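4 min read
12 shares · 7 comments

3. Setting Up the Zenstead Countertop Water Filter

3.1 Before first use

1. Remove the cartridge from its sealed bag. Keep the bag if the unit will be stored later.
2. Soak the cartridge upright in cold tap water for 30 minutes. Do not use warm water.
3. Wash the pitcher and lid by hand with mild dish soap. Rinse twice.
4. Press the cartridge into the collar and turn clockwise until it clicks.

CAUTION: Do not run water above 106 °F through the cartridge. Heat damages the filter bed and voids the warranty.

3.2 Placement

Set the unit on a flat, level surface, away from direct sunlight and at least 7 inches from any cooktop. Wipe up standing water before placing it on wood or unsealed stone.
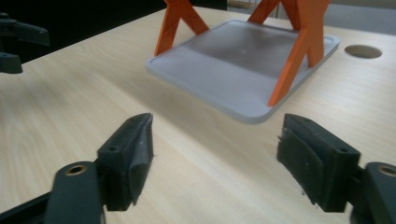 Check the level again after filling. A full pitcher is much heavier than an empty one, and a slight tilt that caused no trouble during assembly can make the lid seat poorly.

3.3 Flushing

1. Fill the pitcher to the MAX line and let it drain through.
2. Discard the water. Gray particles in the first batch are loose carbon and are harmless.
3. Repeat until the water runs clear.

NOTE: Cartridge life is 800 cups under normal use. Hard water shortens it. Reset the counter on the lid by holding the button until the light blinks.

Replacement cartridges are sold under the Flovano name. Older Zumis cartridges do not fit this collar.

3 comments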